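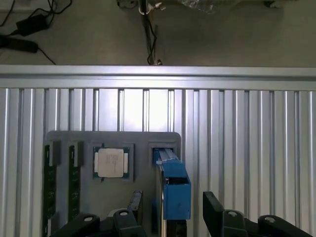
What's a good way to store loose RAM sticks so the contacts don't get banged up?
Stand them upright in slots, each one on its own, with something at the top to keep it from leaning into its neighbor.

I'm putting that first because it's the question that comes up most on this list, and I finally have a setup I love enough to write about! The quoted message is from back in March and I'm sorry it took me this long to get to it.

> Hi all,
> I've been sorting the parts bins for the Multard refurb pile and I'm
> at my wits' end. We have 297 memory modules in shoeboxes, plus a
> cookie tin of processors that I'm afraid to open. Does anyone have a
> way of keeping parts out where you can get at them without
> everything sliding around? I tried foam, and it sheds. I tried egg
> cartons, and please don't try egg cartons.
> Also, is it worth sorting by speed, or just by type?
> — Prarnport bench

Okay, so first, the cookie tin. Please get those processors out of there. They can scrape against each other every time somebody moves the tin, and if any of yours are the kind with pins, those bend if you so much as look at them wrong. A shallow square pocket per chip is what you want, heat spreader facing up, so the writing is on the side you see.

For the memory, I've gone completely over to a plate holder on a ribbed aluminum panel. The plate is dark gray with rounded corners, and the RAM stands in it vertically with a little bracket over the top end of each stick. I can't tell you how much nicer this is than a box! You see the boards right away, and you aren't digging with your fingertips and touching contacts as you go. I wouldn't put all 297 of yours on plates, obviously. Keep the bulk in antistatic bags in a drawer and use the plate for whatever you're working through that day.

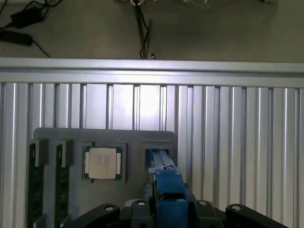
RAM on the left, processor in its square pocket to the right

The other thing I like is having the memory and the processor on the same plate. When I'm putting a machine together I want those parts next to each other, and before this I was forever walking back to the shelf for one of them. Now I load the plate, do the build, load it again. We got through 6 machines for the Pranbridge library in one afternoon that way — a record for our bench, by a lot.

On sorting: go by type first, always. DDR3 and DDR4 have the notch in different places, so once you've got the hang of it you can do that part by eye. Speed I'd leave for a second pass, and only for the sticks that test good. I wasted most of a winter labeling 641 modules by speed and then had to toss a whole bag of duds that already had beautiful labels on them.

If you want to try a plate of your own, I have a drawing with the pocket and slot spacing, and I'm happy to send it to anyone who asks. Measure your own sticks before you cut anything, though, and make a test slot first. My first try was so tight I had to wiggle every module out, and it made me wince every single time.

Has anyone at Mthembu come up with something for laptop memory? Those short sticks are my next project and I'd love to see what you're using.

— Pranbridge bench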